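Last updated: 2019-10-30

Applied Robotics Laboratory
Handout 5: Comparing Grippers on a Humanoid Platform
Instructors: Stamatia Stefanou, Arben Dimitrov

Purpose

Students will compare two gripper settings on the laboratory humanoid while it performs light household work. The results form the basis of the written report due in November. Students should have completed the arm safety module before attending.

Background

A two-handed robot seldom uses its grippers in the same way at the same moment. One hand may hold a tool at a fixed angle while the other stays free to steady or collect an object. A grip that suits a rigid handle may perform poorly on thin plastic or cloth. Tool angle also matters, as a small change at the wrist moves the edge of a long tool considerably.

For this session, Setting A closes on position and Setting B closes on force. Both are selected from the Bruvari controller. No other parameter may be changed without the approval of Mr. Dimitrov.

Procedure

1. Confirm that the emergency stop is within reach of one member of the group at all times.
2. Load Setting A and run the wrist calibration routine. Record the offset for each arm.
3. Bring the scraper to the mattress at a shallow angle, with the second gripper held low near the edge. Check that the blade does not catch the quilting before any sideways motion is commanded.
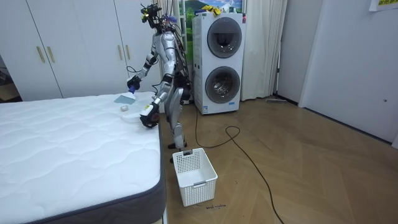 4. Perform nine passes. After each pass, note whether the tool turned in the grip and whether the object moved as intended.
5. Load Setting B, repeat the calibration, and perform a further nine passes.

Report

Present the results for both settings in one table. Discuss tool slip separately from errors in arm placement. Reports may not exceed 2,000 words. Groups that lose a pass to a controller fault should report it as lost and should not repeat it.

Reading: Laboratory Manual, Section 13.

Contact: Yi-an Ji, Teaching Office, Vernberg Institute | © 2019 Vernberg Institute | Back to top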